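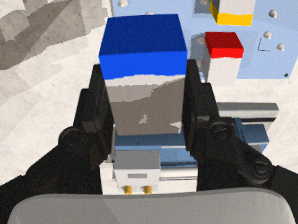 I've been wanting to see what Greltura gets up to since their stand at the trade fair last December, so when the open day invite came through I said yes before I'd even read the whole email. Svitlana Romaniuk was running the demo, and she had the arm working on the block task in the simulator, up on the big screen so the whole room could follow along. I know, I know, I was hoping for real metal too! But after a few minutes I forgot about it completely. You get right in close with this thing – the fingers were on either side of a tall block with a bright blue top, and I caught myself leaning forward in my chair as if that would help. The board behind it has little white studs all over, and Svitlana said those studs are where most of the beginner mistakes happen.

I took way too many notes and grabbed a couple of pictures, so here they are with my ramblings.

Who was there

Mostly people from small shops like ours, plus a bunch of students who asked much better questions than I did. Maham Paracha from Durrani drove in with me and we split the parking. She's been thinking about an arm for their packing bench for ages and she had a list of questions printed out, two sides!

The numbers I wrote down

The block task had been run 1034 times before we showed up, all in the simulator. The shortest setup script they've got for it is 74 lines, and Svitlana scrolled through it for us (fast, I got maybe half of it). Run number 629 has its own name in the office because it was the first one they liked enough to show a customer. I asked what went wrong in the ones before that and got a big laugh and "how long have you got?"

Four blocks and a lot of table

Wider view of the setup, with the arm on its black base and the gripper open. The colours are blue, yellow, green and red, and all four blocks were standing on the left half of the board. I liked the thing in front of it even more, with the white cylinder lying across the middle and all those gray posts bunched up on the right. I meant to ask about that one and then the coffee came out.

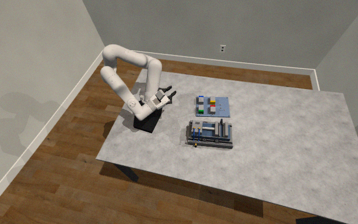 Having a go ourselves

After the break they let us drive. You get a controller and a chair and the Nurlow team (they write the software side) stand behind you being very polite. I was terrible. Maham was good at it right away, which I heard about the whole ride home. My tip is to go slower than feels sensible, and keep your eyes on the fingertips.

Would I go again?

Yes, and I'd bring my nephew. They're planning another one for the spring and Bumico is supposed to be bringing a gripper you can hold in your hands. If you want to come along, leave me a comment and I'll pass your name to Svitlana. Bring a sweater too, that room was freezing.

Posted Oct 27, 2020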